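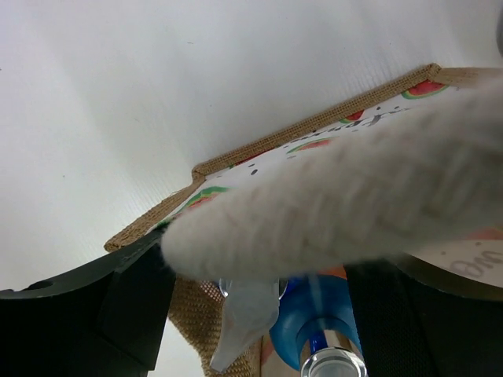 How often should a VR play space be inspected?

Before the first player of the day goes in, and again after anyone has moved furniture, swapped a headset or let a birthday party loose in it.

## Histska VR Room: Opening Inspection, with Comments

Inspected by: Lucian Ursu
Date: 23 January 2021
Bays covered: 1 to 5
Marks: [x] passed, [ ] not passed, [~] passed after I did something about it

Comments are mine. If you disagree with one, write underneath it in pen and sign it. The last sheet had an anonymous "lol" next to the fire exit entry and I'd like to know what that meant.

### Floor and boundaries

- [x] Floor mats flat, edges taped
- [~] Nothing on the floor inside the play area
- [x] Boundary redrawn in every headset
- [ ] Bay 4 boundary matches Bay 4

**Comment:** The thing on the floor was a controller battery cover in Bay 2. It's back on the controller. A player in a headset can't see a battery cover but will find it with a heel.

Bay 4 is the interesting one. The boundary is lovely, a clean rectangle with good square corners, and it goes straight through the partition into Bay 5. Whoever drew it was presumably standing in Bay 4 and thinking big. I've redrawn it twice and the headset goes back to the old one after a restart, so the bay stays closed until that's fixed. Please don't "just keep an eye on them." I've seen how fast people swing in Zadik, and an eye is no use.

When you redraw a boundary, leave an arm's length between the line and anything solid. Your own arm, stretched out, holding the controller. If you're short, borrow a tall person.

### Cables and ceiling pulleys

- [x] Cable runs off the floor in the wired bays
- [~] Zwahlen pulleys retract fully
- [x] Clips closed at the headset end
- [x] No twists, no tape repairs
- [x] Pulley screws tight

**Comment:** The pulley over the back of Bay 1 was sticking halfway, leaving a loop of cable at neck height. I unclipped it, ran the cable out and back by hand and it behaved. If it sticks again, take the bay out of use and tell me. Don't hang anything from the cable to help it along. There was a key ring on it last month and I'm still not over that.

Untwist cables between sessions. Players turn the same direction all the way through the tower level in Zadik (it's a spiral staircase, they haven't much choice) and by the third customer the cable looks like a phone cord from my grandmother's hall.

### Headsets

- [x] Straps intact, adjusters hold
- [x] Lenses clean, dry cloth only
- [~] Face pads wiped and dry
- [x] Fan in each charging cabinet running
- [ ] Spare face pads in the drawer

**Comment:** Face pads were clean but two of them were still damp, so I left them out on the rack until they weren't. Wiping at closing time and shutting the cabinet door straight away gives you a damp pad in the morning. Leave the door open overnight.

No spare pads. The drawer labeled SPARE PADS contains menus from the noodle place. I've ordered pads. The menus can stay.

Lenses get the dry microfiber cloth. They don't get window spray, a sleeve, or breath. One of the older headsets has a permanent haze on the left side that dates from the window spray era, and we now use it to show new staff what window spray does.

### Controllers

- [x] Wrist straps attached
- [x] Wrist straps worn (check again during play)
- [x] Batteries above half
- [~] Triggers and grips respond

**Comment:** Grip button on one right-hand controller needed a firm word and some contact cleaner. It's fine in menus and fine in Zadik. Test it in the archery game before you trust it with a customer, as that's where a stuck grip turns into a thrown controller.

On wrist straps: everybody puts them on when asked, and plenty of people slide them off again while you're explaining the menu. Look at the wrists right before you start the session. The dent in the Bay 3 wall is at head height and was made by a very polite man.

### Players, before they go in

- [x] Safety card displayed at the counter
- [x] Gedex waiver screen working
- [x] Seated option offered
- [x] Stop word explained

**Comment:** Gedex has now logged 371 signed waivers since the room opened, and I'd guess the number that were read is a good deal lower. So say the important parts out loud:

1. If you feel sick, say "stop" and shut your eyes. We'll take the headset off for you.
2. If you've ever had a seizure, or you've been told flashing lights are a problem, talk to us first.
3. The wall is real even when it looks like a canyon.
4. Don't run. The game never needs you to run.

Say the last one twice to anyone who tells you they're good at games.

Shoes should be flat and closed. Socks are out, slippers are out, and the answer to heels is the seated bay. Scarves, long necklaces and lanyards go in the locker.

### During play

- [x] Staff member within reach of the players
- [x] Spectators behind the rope
- [x] Room monitor showing what the player sees
- [ ] Room temperature checked at midday

**Comment:** Midday check left blank because it's morning. Somebody has been ticking this one at opening for quite a while, in the same green pen, which suggests a gift for prophecy or a wish to get to lunch.

The rope only works if people stay behind it. Parents filming are the main problem. They walk forward to get the shot and end up in front of a child holding a virtual axe. Offer to do the filming for them from the corner by the monitor – it's the better angle anyway.

Session limit stays at 38 minutes with the break in the middle. Somebody asked whether we could skip the break for regulars. No. Regulars get just as dizzy, they're simply too proud to sit down.

### Fire and exits

- [x] Exit door opens from inside, path clear
- [x] Extinguisher in place, gauge in the green
- [~] Emergency stop kills all screens and sound
- [x] First aid kit sealed

**Comment:** The emergency stop did everything it should except mute Bay 3, where a dragon carried on for a bit. The audio cable had been moved to the wrong outlet on the power strip. Moved back, tested again, silence. If you rearrange plugs, press the stop afterward and listen.

A headset player with earphones won't hear the alarm well. In a real one you walk up, say their name, put a hand on the shoulder and lift the headset. Practice this on each other. Don't practice it by surprise.

### Still open

| Item | Who | Status |
|---|---|---|
| Bay 4 boundary goes back to old shape | Lucian | Bay closed, support ticket sent |
| Spare face pads | Lucian | Ordered |
| Bay 1 pulley, sticking | Whoever opens | Watch it, report it |
| Bay 3 wall dent | Anyone with filler | Waiting since it happened |
| Rope too short at the counter end | Lucian | Longer rope due in February |

The rope gap at the counter end is more than 2 feet wide. Put the tall stool in it for now, and don't let anyone sit there.

Room opened with Bays 1, 2, 3 and 5 in use. Sheet goes in the blue folder behind the counter, the one under the noodle menus.

L. Ursu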